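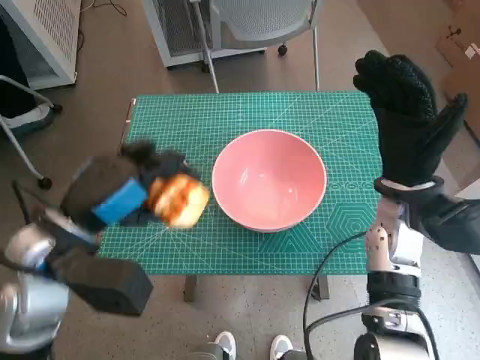 The Bowl on the Work Table

Small households are asking more of their tables than they once did. A surface that holds fabric and pattern paper in the morning may be set for lunch at noon, and the objects kept on it must suit both uses. This month the home pages consider the plain ceramic bowl and the cutting mat, two items that increasingly share the same few square feet.

The self-healing mat was made for blades. Its printed grid and angle lines guide a straight cut, and its surface closes over light scoring. Many owners now leave the mat in place all day. It protects the tabletop from scratches and gives a bowl a steady place to stand. Mats should never be used under a hot dish, as heat will warp them permanently. A mat used for crafts should also be covered with a clean cloth or board before food is placed on it directly.

For bread, a bowl has clear advantages over a plate. It keeps crumbs together and takes up less of the table. A round bowl with a smooth, glossy interior wipes clean easily, and a single roll sits well in it without sliding. Color is a matter of taste, although pink against green remains a dependable pairing, and the warm brown of a toasted bun looks well beside both.

The Kimaro studio, which teaches evening ceramics classes, advises students to begin with a bowl 6 inches across. The size will hold 2 small rolls or one large one. Its instructors recommend a rim slightly lighter than the body, an effect that can be achieved by wiping back the glaze before firing.

Bread set out in an open bowl is best eaten within four hours. Rolls intended for the evening meal should stay wrapped until the table is laid.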